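Laborbuch Handgreifer / Vormachen von Aufgaben
16.01.2021
Aufgabe: Buch greifen, anheben, in den blauen Korb stellen

Fortsetzung der Buchaufgabe. Stand vor Beginn: Fernsteuerung über den Führungsarm funktioniert, liefert aber zu langsame Demonstrationen. Deshalb heute Wechsel auf den handgeführten Greifer, gleiche Aufgabe, gleiche Bücher.

Aufbau
Tisch wie zuletzt, Korb links hinten, Folgegreifer bleibt montiert. Kamera am Handgreifer neu kalibriert, der Reprojektionsfehler lag danach wieder im üblichen Bereich. Belichtung fest eingestellt, Automatik aus. Mit Automatik kippt das Bild, sobald der weiße Buchschnitt in die Mitte kommt, und der Einband ist dann eine schwarze Fläche ohne Struktur. Mit fester Belichtung ist der Einband immer noch dunkel, aber wenigstens gleichmäßig dunkel.

Takt der Aufzeichnung unverändert. Öffnungsweite der Finger wird separat mitgeschrieben und über den Zeitstempel zugeordnet. Versatz zwischen Bild und Öffnungsweite geprüft (Finger dreimal schnell schließen, Flanke im Bild suchen). Korrekturwert in der Konfiguration nachgetragen, alter Wert stand noch von Salberg drin.

Durchführung
Vorgabe für alle Bediener: Buch steht auf der Rückenkante, Anfahrt von vorn, Finger links und rechts an die Deckel, schließen, eine kurze Pause, dann anheben. Die Pause ist wichtig für das spätere Schneiden der Episoden. Ohne sie lässt sich der Kontakt nicht sauber vom Anheben trennen, das hatten wir im Mai schon einmal.

Erste Serie selbst gefahren, zweite Serie Lucía Aranda. Unterschiede in der Griffhöhe sind deutlich: Lucía greift tiefer und dreht das Handgelenk erst nach dem Anheben, ich drehe schon während der Anfahrt. Beides führt zum Ziel. Für das Training ist die Mischung vermutlich ungünstig, solange wir so wenige Episoden haben. Vorschlag: Drehung erst nach dem Anheben, für alle verbindlich. Trage ich in die Bedieneranweisung ein.

Episoden im Verzeichnis nach Bereinigung: 997. Vorher 2143, allerdings inklusive der alten Fernsteuerungsdaten, die jetzt in einem eigenen Ordner liegen und nicht mehr mitgezählt werden. Bitte nicht zurückkopieren.

Beobachtungen
- Dicke Bücher verdecken beim Griff einen großen Teil des Sichtfelds. Sobald das Buch geklemmt ist, sieht die Kamera vom Ziel nur noch den Rand. Die Strategie muss sich die Korbposition also aus den Bildern vor dem Griff merken, oder wir brauchen eine zweite Ansicht.
- Gewebeeinband rutscht weniger als glatter Einband. Bei glatten Einbänden kippt das Buch beim Anheben nach vorn, wenn der Griff zu weit oben sitzt.
- Schließkraft ist beim Handgreifer nicht begrenzt. Der Mensch drückt so fest, wie es sich richtig anfühlt, und der Roboter bekommt davon nur die Öffnungsweite. Beim Abspielen auf dem Arm fehlt dann die Vorspannung. Behelf: Sollweite beim Abspielen um 2 mm enger als aufgezeichnet.
- Verfolgung der Greiferlage ist zweimal abgerissen, jeweils bei schneller Drehung dicht über dem Tisch. Episoden verworfen.

Abspieltest
Ausgewählte Episoden unverändert auf dem Arm abgespielt. Ohne Korrektur der Sollweite bleibt das Buch meistens stehen oder rutscht kurz nach dem Anheben durch. Mit Korrektur hält der Griff, das Absetzen ist aber zu hart, weil der Arm die letzte Bremsphase nicht so weich nachfährt wie die Hand. Filter auf die Vertikalbewegung gelegt, Grenzwert erst einmal geraten. Muss ordentlich bestimmt werden, bevor das nach Stevport geht.

Offen
Bedieneranweisung anpassen (Drehung, Pause).
Grenzwert Vertikalfilter messen.
Mit Gundura klären, ob die Aufzeichnungssoftware die Fingerkraft mitschreiben kann, falls wir einen Sensor nachrüsten.
Trainingslauf mit 600 Episoden, nur späte Drehung, als Vergleich zum vollen Satz.
Griff am dicken schwarzen Band nach neuer Vorgabe: 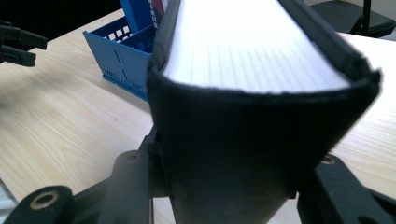
Dinesh Munshi: Beim Vergleichslauf bitte aufpassen, der volle Satz hat mehr Episoden und beide Drehvarianten. Wenn er anders abschneidet, wissen wir nicht, woran es liegt. Ich würde einen dritten Lauf danebenstellen, gleiche Anzahl, zufällig aus dem vollen Satz gezogen. Die 2 mm würde ich außerdem nicht fest eintragen. Bei den dünnen Bänden in Berge hat derselbe Abzug gereicht, um den Deckel einzudrücken. Besser an die gemessene Buchdicke koppeln.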